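Group visit report: Skasero open day
Module 4, Automation in Practice
Written by Qianru Fan and Zhiqiang Tian

1. Why we went

Our project is on how household robots are tested before they are let near a real kitchen. Skasero has a site at Erkau and opens it to students on a Saturday once a year. We booked two places on the morning tour and stayed for the afternoon demonstration.

2. The morning

The tour began in the workshop, where a technician took a wrist joint apart and passed the pieces round. We were allowed to turn the gears by hand. After that we saw the store room and the charging bay, which were less useful to us. Zhiqiang asked how often the grippers need new finger pads and was told after 200 hours of use, sooner if they handle a lot of glass.

3. The demonstration

The afternoon was spent in a meeting room with a large screen. Skasero does most of its early testing in a simulated kitchen called Loltum, and the real arms only get a task once it has been run there. The presenter changed the starting positions of the objects between runs and let visitors suggest where things should go. Each run was stopped after 40 seconds whether or not the task was done.

We found it easier to follow than we had expected. When a run failed, the presenter went back through it slowly and showed the point where the arm had taken a bad path. Most of the questions from the room were about gripping. One visitor asked whether a simulated mug slips the way a real one does. The answer was that friction is set by hand and is often wrong at first.

4. What we can use

We will change two things in our own project. Our test plan had the same layout every time, so we are going to move the objects between runs. We will also keep a recording of every failed run. Until now we had only been writing down the result.

We did not get to see a real arm do the same task as the simulated one, as the test kitchen was closed for repairs. Zou, who ran the question session, said we could come back in January, and we have asked for a slot of 15 minutes with the arm. The comparison section of our final report will stay open until then.

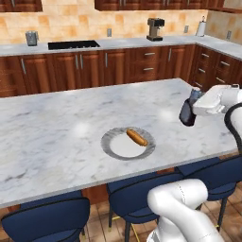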